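Filed under: Short Fiction / Under 500 Words

The Gauge at Sidano

The river gauge at Sidano was read twice a day, at six and at six. The reader entered the level in centimeters, the time, and the state of the sky. There was a column for remarks, which the district office in Hetik had asked readers to leave blank.

In February the reader entered a level of 80 with the sky clear. The evening level was also 80. It stayed at 80 for three days, through a night of heavy rain that put water over the road to Wolik. The reader checked the staff plate for ice and found none. The float moved freely in its well. He wrote 80 and, under remarks, "rain."

The office sent back the sheet with the remark crossed out.

He drove a second staff into the bank 30 meters downstream, leveled it against the first, and read both. The second staff rose and fell with the weather. The first did not. He reported the second set of figures in pencil beside the first. The office replied that one station could have only one level, and that the first staff was the station.

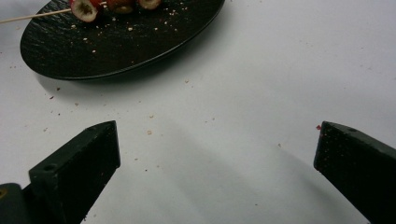 His sister came up from Wolik for Sunday lunch on 12th April and asked what he would do if the river came into the house. He said he would enter 80. She asked whether that was a joke. He said the form had no space for one.

After she left he walked to the first staff with a lamp. The water stood at the mark. He put his hand in beside the plate and felt the current pulling hard toward the sea. He held it there until the cold reached his elbow, then dried it and took the reading.

At six he wrote the level, the time, and "overcast." In the remarks column he wrote the level from the second staff, which was over two meters, and signed it. Then he carried the logbook upstairs and moved the chairs up after it.

3 comments

obi_reads: Liked the chairs. Would the float really move if the level was stuck?

tidewrack: I read gauges for a summer and the remarks column thing is painfully accurate.

marlpit: Is there going to be a part 2? I want to know what Hetik says.

Contact | Submissions | © Obi Quarterly | Back to top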